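How I make leaf cards with gold foil and a bit of white paint

I've been making my own cards for years now, mostly because I'm too stingy to pay shop prices and too fussy to like what I'd get if I did. The leaf ones are what people ask me about most, so I've finally sat down with a cup of tea to write out how I do them. It's an easy evening's work once you've got everything out on the table (the getting everything out is the bit that takes me until nine o'clock).

What you'll need

Tan or kraft card, the heavier sort
A leaf stamp, or a stencil if you've a steady hand
Foil glue and gold transfer foil
White acrylic paint in a bottle
An old saucer, a small stiff brush and a bone folder
Scrap paper, and more of it than you think

I buy my card from Mabaso in a pack of 200, which sounds ridiculous until you remember how many I ruin. Anything thinner goes wavy as soon as the glue touches it.

Start with the fold

Score first, fold second. Lay your ruler down the middle, run the bone folder along it a couple of times and then bend the card away from the line you've made. I used to skip this and just squash it flat with my thumb, and every single one came out slightly wonky. If you do get a stray crease, don't bin the card! Keep it for trying out foil, or turn it into gift tags.

Put the glue on

Dab the foil glue onto your stamp with a bit of sponge and press it into one of the lower corners. I like a big leaf with a little one above it. Don't rock the stamp, just press straight down and lift. Then leave it alone for 30 minutes, until it's gone clear and feels tacky. My friend Khanyisile swears by a hairdryer for this, but I've blown more than one card off the table that way and I'd sooner wait.

If you want words as well, keep them short and leave a decent gap between them and the leaf. Small lettering is a pain to foil, so choose a plain typeface and expect to do it twice.

Lay the foil

Shiny side up, always. Smooth it over the tacky leaf with your finger, then rub properly with the back of a teaspoon, paying attention to the points. Peel it away slowly from one side. Any bald patches can be pressed again with a fresh bit of foil while there's still some stick left in the glue.
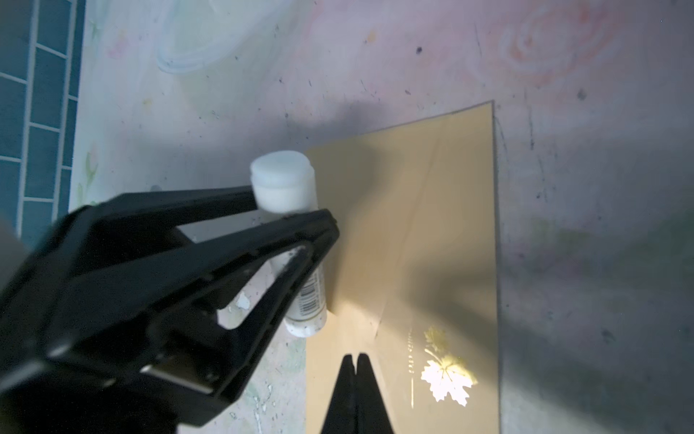
Gold leaf design on tan card, with the white bottle beside it.

Now for the paint

You want hardly any. Squeeze a blob the size of a pea onto the saucer, load the brush and then wipe most of it off again on your scrap paper. Hold the card upright, point the brush at it and flick the bristles with your thumb. What you're after is a fine speckle, a bit like the first snow in November. Practise on the scrap until you stop getting great big blots, and cover the leaf with a torn piece of paper if you'd like the gold kept clean.

Wipe the bottle before you put it down, too. Mine drips, and I've got white paint on that table that I'm never going to shift. I've stopped minding, although an old wallpaper offcut would have saved me a lot of scrubbing with a washing-up sponge.

Drying and packing away

Prop the cards open like little tents and leave them overnight. The speckles feel dry long before they really are, and if you stack them too early they print themselves onto the back of the next one. I made 70 for the Flumthorpe winter fair and lost most of a pile by being impatient.

Once they're dry I slip each one into its envelope with a square of tissue over the foil, which stops it scuffing. Leftover foil goes back in its tube, even the tatty ends. They're just the right size for tags, and I'll write those up when I've found where I put my hole punch.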